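Notes on the second string quartet by Simin Jafarzadeh

The score of Simin Jafarzadeh's second quartet arrived in January as a bound photocopy, A3, with the parts following a few days later. I have now read it through often enough, and heard two run-throughs of the first half, to set down some observations on how it is put together. These are working notes and they assume a reader who can follow a bar number.

The quartet has 5 movements, played without a break. The total is 257 bars, which is short for a piece with this many sections, and the distribution is lopsided. The first movement takes 52 bars and the second takes fewer than half of that. The center of gravity is the third movement, a slow passacaglia in which the ground is never stated in full by a single instrument. Its eight notes are passed between the viola and the cello, and the changeover point moves one note to the left at each repetition. By the time it has come back to where it began, the upper parts have stopped.

The title page gives the tempo of the opening as quarter note equals 52. At the first run-through the Harkia Quartet took it noticeably faster, and the double stops in the second violin came out as accents. At the marked tempo they are closer to a drone. I prefer the marked tempo, though it makes bars 19 to 24 very hard to hold together, as the cello has nothing but harmonics there and the first violin rests.

Pitch material is limited. Nearly everything in the outer movements comes from a four-note cell, a rising minor third with a half step on each side. Jafarzadeh used the same cell in her wind trio, Pakzad, where it was treated as a melody and could be sung. In the quartet it works as a spacing rule. The vertical distance between neighboring instruments is taken from the cell, and the lines that result are whatever the spacing allows. One consequence is that the viola crosses above the second violin for long stretches, and the parts should be balanced accordingly.

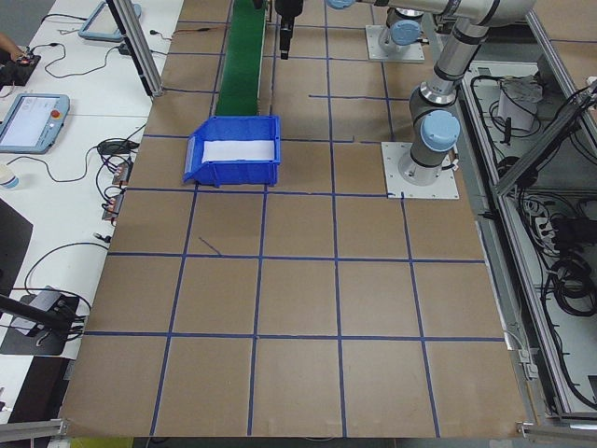

Rhythm is handled by a different method in the fourth movement, and I had to draw it out on paper before I understood it. Each instrument has a fixed duration pattern, and the four patterns are laid over a regular pulse so that every attack falls in one slot of a table: instruments down the side, pulses along the top. On the page this looks like strict machinery. In performance it is less strict, as each entry is marked with a small arrow, forward or back, asking the player to come in slightly ahead of the pulse or slightly behind it. The result is closer to a grid of blue tape on brown cardboard, where some of the lines waver and the squares are only roughly square, than to anything printed on graph paper. The ear still hears the pulse. It hears it as an average of four players who are each a little off, and the arrows are distributed so that all four never lean the same way in the same bar. I checked this against the full score and found one exception, at bar 188, which I take to be a copying error, as the cello part has the arrow reversed.

The mutes deserve a remark. The score asks for practice mutes in the second movement and ordinary mutes in the fourth, and the time allowed for the change is two beats in the viola. At the second run-through, on a Wednesday evening with the heating off, the violist left the ordinary mute on the bridge and played the passage before it muted as well. I could not hear the loss from the eighth row. A player with a sliding mute will have an easier time of it.

The engraving is by Clustach and is mostly clear. Page turns are good in both violin parts and poor in the cello, where the turn into the passacaglia falls in the middle of a tied note. Rehearsal letters are missing between H and K. Quarter tones are notated with arrows on the accidentals, and in the fourth movement these are easily confused with the timing arrows described above. I would ask for a different sign in a second printing.

The finale is 31 bars long and uses only open strings and natural harmonics, with the cello's lowest string tuned down a whole step. The retuning happens under a held chord in the fourth movement and is audible, as intended. The last bar is silent and has a fermata.

The first performance is planned for the Grullisix hall, which seats 800 and is too big for the harmonics in the first movement. I will go to the dress rehearsal and sit near the back.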